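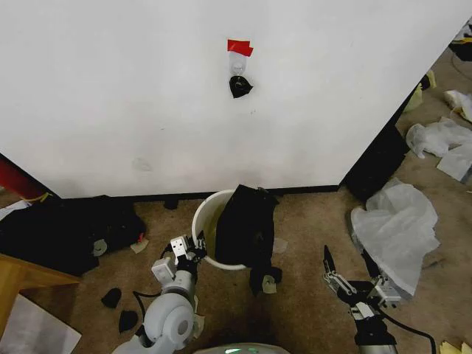

Irudbridge Opens Election Observer Program, Calls for Calm After Disputed Vote in Skarner

SKARNER, March 10, 2021 — Irudbridge, a nonpartisan group that monitors elections and public protests, said it will train 700 local observers before the repeat council election in September.

The first vote was annulled by a district court after supporters of the two main lists filed complaints about late ballot deliveries. Marches followed in Skarner and in the nearby town of Kuso, where 25 people were detained and later released without charge.

"People on both sides told us they want someone in the room when the ballots are counted," said Dilruba Jayasinghe, director of Irudbridge. "We will have trained observers at every polling place in the district, and their reports will be public."

Training will be held in Skarner and Kuso and is open to any adult resident who does not hold office or work for a campaign. Each observer will complete a two-day course on counting procedures, complaint forms and conduct at public gatherings.

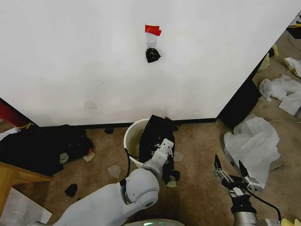 A bucket by a wall, with a black cloth bag draped over its side.

Irudbridge is also asking the district council to publish its police guidelines for demonstrations — a request it first made after the Kuso marches — and to name a contact officer for march organizers.

"The council has the document and residents should be able to read it," said Rostyslav Fedoruk, who leads the group's legal work.

Applications are open now. A list of polling places and the full training schedule will be sent to everyone who applies. Residents who joined the earlier marches may apply on the same terms as anyone else.

About Irudbridge
Irudbridge trains citizen observers and reports on elections and public assemblies. It takes no money from parties or candidates.

Media contact: Makis Chrysikopoulos, Irudbridge press office, Skarner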